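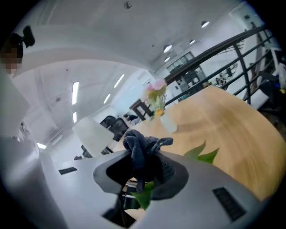 Gray cloth held in a gripper, green leaves around it, a wooden table beyond

The Brollham Clippings Album for Royal Watchers

Large format, 200 pages, set of 2 slipcovers included
In stock, ships from Grirkside

I have been cutting royal stories out of magazines since I was nine years old, and for most of that time I kept them in shoeboxes. Wedding specials, balcony pictures, the good hats, the terrible hats, tour diaries, christening gowns, every Christmas morning walk to church I could get my hands on. When I finally sat down to sort the lot there were 1,343 clippings, and a good many had gone yellow or stuck to each other (I'd used rubber cement in my teens, please don't). I went looking for an album that would hold a full magazine page without folding it, and I could find wedding albums and baby books and stamp stockbooks, but nothing that suited a person who wants to put a six-page tour report next to a tiny newspaper square about a pair of shoes. So I made one, and now I sell it!

The Brollham is the album I use myself. It's big. Closed, it takes up about the same room as a large atlas, so measure your shelf before you order. A standard magazine page goes in flat with a margin all the way round, and a double spread goes in across two facing pages if you trim the staple edge.

What's inside

The 200 pages are heavy, acid-free card in a warm off-white. I tried black pages first and they looked very grand for glossy color pictures, but newsprint died on them and you couldn't write a date without a special pen. The off-white takes pencil, ballpoint and most felt tips. Gel pens need a minute to dry and will smear if you're impatient like me.

Every page has a little ruled strip along the bottom for the date, the publication and the occasion. I go back and forth on how much to write there. My early ones say things like "blue coat, windy" and I'm fonder of those than of the ones where I copied out the whole caption.

At the front you get a four-page index with room for headings. Mine are Weddings, Christenings, Overseas Tours, Race Days, Church and Holidays, and Miscellaneous Dogs. Yours can be anything you like, the headings are blank.

At the back there are six clear pockets for the things that don't want gluing: ticket stubs, postcards, a paper flag from a walkabout, a souvenir program. The pockets open at the side instead of the top, so nothing slides out when you pick the album up by the spine.

The binding

It's a screw-post binding, and you can add pages. Refill packs come in twenties and use the same posts up to three packs, after which you'll want the longer posts (sold separately, they're cheap). You can also take pages out and move them around, and this is the part I'd have paid double for back in my shoebox days. I once filled eleven pages of a foreign tour and then found the opening day's story inside an old dentist's waiting room magazine. With the Brollham I just unscrewed the thing and slotted a page in.

You will need a flathead screwdriver or a coin. I use a coin.

The slipcovers

Each album comes with a set of 2, one in plain navy and one in dark red. They're cotton, made for me by Atano, and they wash fine on cold. Hang them up to dry. I put one in the dryer in January and it came out fitting a much smaller book.

Choosing what goes in

People write and ask me how I decide, and my system isn't much of a system! I keep one really good picture per event if I can, then whatever text goes with it, then anything odd. Fashion pages are the ones that eat up the room. Of everything in my collection, 1,084 pieces are outfits or have an outfit as the main point, and I'm still adding to them. If clothes are your thing as well, I'd give fashion its own album and keep the ceremonies separate, or by the third coat you'll have lost the thread of the year.

For children's pictures I like to put birthdays in order on facing pages, one year to a page. It's lovely to look at after five or six years, all the cardigans getting bigger.

Printouts from websites are welcome too. Inkjet prints fade faster than magazine pages in my experience, so keep those toward the middle and keep the album shut when you're done with it. I print on matte paper, smallish, and always write down the site name, as the page has usually gone or changed by the time I want to read the rest.

What to stick them down with

Photo corners for anything you might move. Acid-free glue stick for everything else. I sell the Shi corners in clear and in cream, and I've used the clear ones for years. They hold a full glossy page if you use all four. For heavier souvenir covers I run a thin line of glue across the top edge only and let the rest hang free, so I can still lift it up and read the back.

No tape, please. Tape goes brown and takes the ink with it.

Details

Pages: 200, off-white card, acid-free
Pockets: six, clear, side opening
Binding: screw post, expandable
Covers: board, with navy and dark red cotton slipcovers
Includes: index pages, one sheet of blank spine labels
Not included: photo corners, glue, refill pages, longer posts

Shipping and returns

I pack everything myself, and orders placed before noon go out the next working day. The album travels in a double box with card corners. If one gets there with a bumped edge, send me a photo within two weeks and I'll replace it, and you can keep the bumped one for the dogs section.

Unused albums can come back within thirty days for a refund. I can't take them back once something's been glued in (someone did ask, very politely).

The spine label sheet changed in September 2025 and now has wider labels, so if you're matching a new album to an older one, put "old labels" in the order notes and I'll drop in a sheet of the narrow ones while they last.

A few things I get asked

Will it lie flat? Nearly. The first ten pages and the last ten lift a little when the album is full. The middle lies flat.

Can I get one with printed headings? I did a small run with the headings already filled in and people crossed them out, so they're all blank now.

Does it work for film stars, pop groups, skating, anything else? Of course. There's no crown on it anywhere. I know of one that's entirely red carpet gowns and another that's all soap opera weddings, and I'd very much like to see that second one.

Gift wrap is available at checkout, in plain brown paper or stripes.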